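Zenemon Workplace Persuasion Course

Self-paced audio and workbook set from Wirenex

Product details
Format: audio lessons with printable workbook
Length: 6 lessons, 58 minutes of audio in total
Workbook: PDF, letter size
Level: beginner, no sales background needed
Language: English
Last updated: Dec 18, 2020

About this course

Zenemon is a short course on asking for things at work and getting a fair answer. It covers the kind of requests most people have to make sooner or later: a schedule change, a bigger budget, help from another team, a second look at a decision that has already been made. It is written for people who don't think of themselves as persuasive and don't want to learn a script.

The course grew out of live workshops that Wirenex ran for office and warehouse staff. The lessons keep the order of those workshops. The group exercises have been rewritten so that one person can do them alone with a pen and a quiet room.

What the lessons cover

Lesson one deals with timing. Most requests are made when the person asking is ready, and the person being asked is often in the middle of something else. You will learn how to pick a moment and how to ask for one if no good moment comes up.

Lesson two is on size. Asking for a small thing first can make a larger request easier to accept later, and the reverse can work too. The lesson goes through both methods, with sample wording, and says where each one tends to fail.

Lesson three looks at reasons. A request with a plain reason attached is usually received better than one without. The audio plays the same request three ways so you can hear the difference.

Lesson four is about silence. Many people ask for something and then keep talking until they have argued themselves out of it. There is a timed exercise for this one, and it feels long the first time.

Lesson five covers the word no. You will practice finding out what kind of no you have been given - not now, not this much, not from me - and what to say next.

Lesson six puts it together. You plan one real request on paper, make it, and fill in the review page afterward.

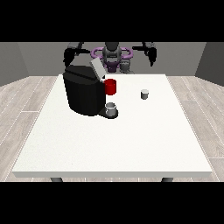
Geagea wrote to us that the second lesson was the one that stuck, and that asking for a two-week trial got a yes from a manager who had turned down the full schedule change in the spring. The same note said lesson four could be shorter. We have left it as it is, but the timed exercise can be skipped without losing the thread.

What you get

The download contains the audio files, the workbook and a one-page planning sheet you can print as often as you like. There is also a transcript for anyone who would rather read. The files play on any phone or computer and do not need an app or an account.

Who should not buy this

The course does not teach pressure tactics, hypnosis or ways to get people to agree to things against their interest. It is not a negotiation course for buyers or lawyers. If you already own the Sturnov Difficult Conversations set, be aware that 2 of the workbook exercises appear in both, with small changes.

Team license

One purchase covers one person. For groups of 5 or more, a team license is available and includes a leader's guide with the original group exercises. Use the contact form and tell us how many people will take part. We reply with a quote by email.

Common questions

Do I have to do the lessons in order?
Lessons one to three, yes. After that you can move around.

How long should I leave between lessons?
A few days is enough. Over a month and you will probably want to listen to the last one again.

Can I return it?
Yes, within the return period shown at checkout. Send the order number from your receipt. You do not have to give a reason.

Is there a printed workbook?
Not at present. The PDF prints cleanly in black and white, and the writing lines are wide enough for normal handwriting.

Related products
Sturnov Difficult Conversations set
Wirenex planning sheets, refill pack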